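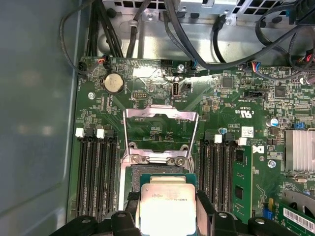
The gripper holding a processor above the open socket, with the retention frame raised.

The processor cell at Ploromard's board repair shop handles one job: taking a processor out of a server or workstation board, or putting one in, with the board still in its chassis. The technician who looks after the cell has run it since it was installed in November. We asked how it is set up, what wears, and what a normal service looks like.

The first subject was the fingers. The gripper closes on two opposite edges of the processor package and touches nothing else. "The jaws have to be parallel, and they have to stay parallel under load," the technician said. "If one leans in, the part rolls a little when you grip it, and then you are bringing a tilted part down onto a socket full of contacts."

Parallelism is checked with a gauge block and a feeler gauge at the start of each shift. The block is ground steel and matches the width of the package. If the feeler goes in at the tip on either side, the finger comes off, the mounting face is wiped with alcohol, and the finger goes back on with fresh threadlocker on the bolts. Most errors come from debris on the mounting face. Bent fingers are rare and are replaced as a pair.

Grip force was set low and has been left there. The original integrator, Vilent, delivered the cell with a higher value, chosen for a general range of parts. "It held fine, but it left marks on the package edge," the technician said. "We came down in steps until we got a slip on the pull test, then went up two steps. That is the number we still use."

The pull test uses a scrap processor with a loop of cord bonded to the lid. The gripper holds the part, a spring scale is hooked to the cord, and the reading at first movement is written in the log. It is done weekly and again after any change of fingers.

Calibration to the socket takes more time. Every chassis sits a little differently on the fixture, and boards of the same model can differ in height depending on how the standoffs were tightened. The wrist camera looks for features around the socket and corrects the position before the part comes down. The technician does not let it use the retention frame as a reference.

"The frame moves. It's on a hinge, and it never stops at quite the same angle," the technician said. "We locate on the socket body, and we check against the memory slots on either side. Those are fixed and they have clean straight edges."

The angle of the raised frame matters for another reason. The gripper housing is much wider than the processor, and on some boards the top bar of the frame reaches well in over the board. The approach path was rewritten to keep the housing clear of it. A program called Niltimov, written in the shop, holds the approach path for each board model along with the safe height for cables. Harnesses are tied back by hand before the cycle starts, and the technician would not automate that step.

"A cable can be fine when you load the chassis and then sag into the path. The camera will catch a big one. I don't trust it on a thin fan lead," the technician said. The load sheet has seven lines, and the cables take up three of them.

The most common fault is error 201, which the controller reports when the fingers close to a width outside tolerance. The usual cause is a part sitting high in its tray. The operator opens the gripper, reseats the part and restarts from the pick position. A second 201 on the same part stops the cell until the finger width has been measured by hand. The technician disagrees with the manual here, which allows several retries.

Static control is handled at the fingers as well as the bench. The finger pads are a dissipative plastic, and the resistance from pad to ground is measured through the whole arm. The ground strap at the wrist joint flexes on every cycle and used to fail without any visible damage. The shop now buys a finer-stranded strap from Humphreys and replaces it on a fixed schedule — the old one is thrown out even if it still measures good.

Lens cleaning came up last. Dust from used chassis settles on the wrist camera, and thermal compound is worse. A smear on the lens lowers contrast enough to shift the socket fit, but often not enough to raise an alarm. The lens is cleaned with a dry swab first and solvent second, then the cell is run against a reference board bolted to a plate.

A full service, with the finger check, pull test, strap measurement and reference run, takes up to 60 minutes. The technician does it with the arm warm, after the first few chassis of the day. "Cold, the wrist axis reads slightly off and you end up correcting for something that goes away by itself," the technician said. The next planned change is a new set of finger pads with a shallower step. The drawings are finished, and the first pair is waiting on material.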